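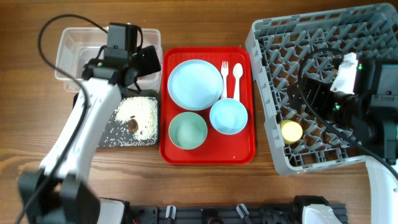
Samina Jadoon wrote to me that a tray at home is a step you invented so you could feel organized. You carry the plates to the tray, you carry the tray to the table, and then you do the whole thing backward after dinner. She says she gave hers away and has not missed it.

I read that twice because I had been about to say something similar. I've never trusted kitchen systems. Every few months somebody decides that the trouble with washing up is a lack of containers, and soon there is a bin for the things you use, a bin for the things you might use, and a bin holding the other bins. The dishes stay exactly as dirty as they were.

But I have a red tray now, and I've been using it since December, so let me argue with both of us.

My rule is one person, one tray. A blue plate, the smaller blue bowl, the green bowl, a white plastic fork and a white plastic spoon. The setting goes on the tray and the tray goes to wherever that person is eating. The plate goes at the top, on the left, with the fork and spoon standing next to it. I know where a fork belongs at a formal table and I don't care. If I put them on the other side they end up under the bowl.

Does it save time? I doubt it. I've seen people claim that this kind of thing gives you back whole evenings, and I would like to see where they keep them. What it does is make it obvious when a piece is missing, and in my house that's usually the spoon.

The gray crate is harder to defend. Everything that isn't part of the setting is supposed to go in there, cups mostly, and the little yellow cup always ends up in a corner of it. The bottom is an open lattice, so a crumb goes straight through to the table. I was told this was good for airflow. Maybe so, but I still have to lift the whole crate to wipe under it, and it is not a small crate. A plain dishpan would do the same job and take up less of the table.

The frosted bin I have no opinion on yet. You can more or less see through it, and people seem to think that's the selling point of every clear bin ever made. My experience is that being able to see a mess through plastic doesn't make me deal with it any sooner.

So, Samina, you're half right. The tray stays, mainly for the nights when we don't eat at the table at all. The crate is on probation until I find a dishpan I like, and if you kept yours when you got rid of the tray, tell me the size. Mine has to fit beside the sink with the faucet turned to the left, and that rules out nearly everything I've looked at.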